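Can a Robot Clean Your Room Yet?

Many children ask this question, usually when a parent has just told them to tidy up. The short answer is: a little bit, and slowly. In this text we look at why it is so.

First, think of the machines which already work at home. The washing machine washes, the dishwasher rinses. They are very good, but each one does a single job and stays in its place. You must bring the clothes to it and take them out again. A robot for chores has to do the bringing and the taking, and this is the hard part.

Let us choose one easy chore: dusting the cabinet under the television. You would pick up the small things, wipe, and put them back. You would not think about it at all. A robot must think about everything. Where does the top of the cabinet stop? Is the dark flat shape a thing to lift, or is it only a shadow? How hard may I push near the screen before it falls?

To learn this, robots often practice first in a computer, in rooms that are drawn and not built. In such a room nothing can really break. The team of the Nelleo project made 1129 practice rooms with different walls, floors and furniture. In some of them the colors are quite strange, so that the robot does not learn that every cabinet must be brown.
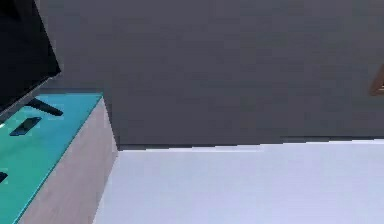
Moen asks why the robot cannot just watch a person do it one time, because her little brother learned to wipe the table this way. It is a good question. Your brother already knew many things before he watched. He knew that a cloth is soft and that a cup can fall. The robot begins without this knowledge, so it needs many tries. For the wiping chore, the Nelleo robot made 3651 tries in the computer.

After this it went to a real living room in the town of Bisitz. It wiped the cabinet well in 80 tries out of 100. In the other tries it mostly left dust behind the foot of the television, and two times it pushed the remote control to the floor.

In shops the work is a little easier. At the Vullau store a robot drives along the shelves at night and looks for empty places. The shelves stand always in the same line. But when a box must be put in the empty place, a person still comes in the morning and does it.

So for now, please keep your dust cloth.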